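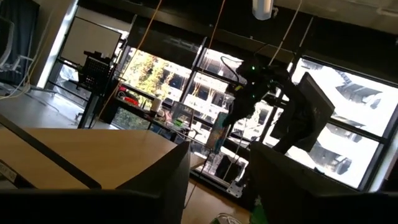 Der Arm hängt von oben über dem Arbeitsplatz, dahinter die Fensterfront.

Prulleo Deckenkit im Test: Arm nach oben, Tisch frei

26.05.2021

Wir haben lange gerechnet, ob wir uns neben dem Arm auch noch eine Deckenmontage leisten. Das Kit von Prulleo kostet bei Dernlow 1.730 Euro, ohne Arm, und das ist für ein kleines Büro wie unseres eine Ansage. Nach fast 18 Wochen kann ich sagen: Ich würde es sofort wieder bestellen!

Der Platzgewinn ist enorm. Vorher ging für den Standfuß die beste Ecke vom Schreibtisch drauf, jetzt greift der Arm von oben zu und die Monitore dürfen bleiben, wo sie sind. Auch die grünen Lämpchen am Gehäuse hat man so immer im Blick (ich mag das sehr).

Was ihr im Budget nicht vergessen solltet: Kabel. Wir mussten längere nachkaufen, und die Schlaufe über dem Arm braucht ordentlich Spiel. Dazu kommt jemand, der die Decke prüft. Bei uns hat das Stergiou übernommen, samt Montage in 6 Stunden.

Schwach finde ich die Anleitung, die Seite mit den Bohrabständen ist kaum lesbar. Und die Lieferzeit zieht sich, also bestellt früh, wenn ihr im Juni loslegen wollt. Den Ständer von Pasard hatten wir auch in der Auswahl, er ist günstiger, braucht aber Bodenfläche.

Wertung: 5 von 6 Punkten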